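Lista de correo: Historia del fútbol regional
Tiempo de lectura: 2 min

Asunto: Re: Los partidos de Lumbantobing con el Utcombe
De: Zahira Chong
Fecha: 2 de octubre de 2024

Azlan escribió:

> Después de repasar los programas de mano, creo que podemos cerrar
> la ficha de Sugeng Lumbantobing: 360 partidos oficiales con el
> Utcombe, todos de lateral izquierdo salvo los 5 que jugó de central
> cuando se lesionó el capitán. Propongo subirla a la web tal cual.
> Si nadie se opone, en unos días lo hago.

Pues me opongo. No a la ficha, que está muy trabajada, sino a ese 360 tan redondo que llevamos copiándonos unos a otros desde que salió en el boletín del club. ¿Alguien ha visto la lista partido por partido? Yo la pedí en julio y me mandaron una hoja con los totales por temporada, sin rivales ni fechas. Con eso no se puede comprobar nada.

Lo que tengo yo, sacado de las actas de la liga, llega a 300. Para cubrir la diferencia hay que meter la copa comarcal, los amistosos de pretemporada y, sospecho, el torneo de Grelholm, que nunca fue oficial por mucho que dieran trofeo.

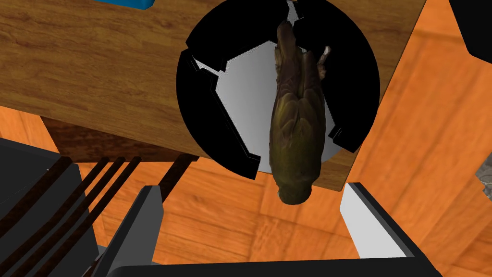
El tablero y la pieza negra.

Sobre los partidos de central, tampoco lo veo claro. El programa de mano se imprimía antes del partido, a veces con varios días de antelación, y el entrenador cambiaba de idea en el vestuario. Suryani Pangaribuan ya nos contó en esta lista que su padre aparece de titular en un programa de un día en que ni siquiera viajó. Si la única fuente es el programa, pongamos «según el programa» y ya está - no se hunde el mundo.

Y luego está el asunto del traspaso al Plulla. La ficha dice que se fue «por decisión propia». ¿Quién lo dice? La única entrevista que conozco es la que le hizo Efua Annan cuando ya llevaba tiempo retirado, y ahí habla de la lesión de rodilla y de lo mal que se comía en los desplazamientos, pero del traspaso ni una palabra. 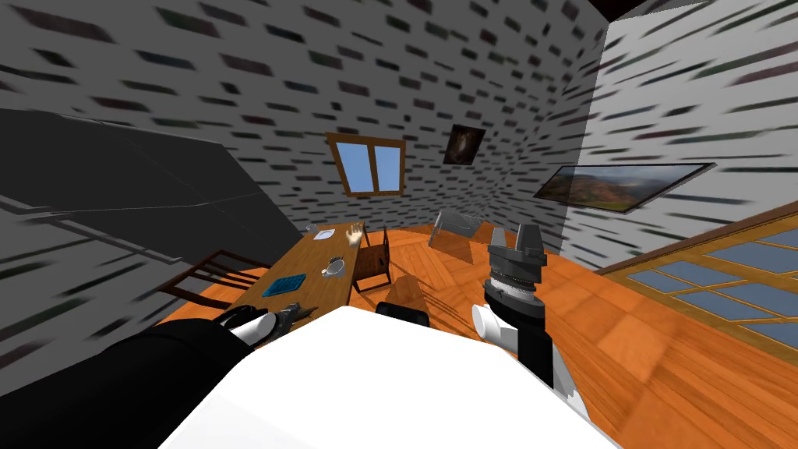 Tampoco me convence el argumento de que el club «lo da por bueno». El club dio por bueno durante años que el campo de Govindasamy se inauguró con victoria, y el acta dice empate a uno.

Mi propuesta es publicar la ficha con los partidos de liga que constan en acta, dejar la copa en línea aparte y quitar la frase del traspaso hasta que aparezca algo escrito. Azlan, si tienes los programas escaneados, pásamelos y los cotejo yo con las actas, temporada por temporada.

Un saludo,
Zahira

5 respuestas en este hilo · Compartido 0 veces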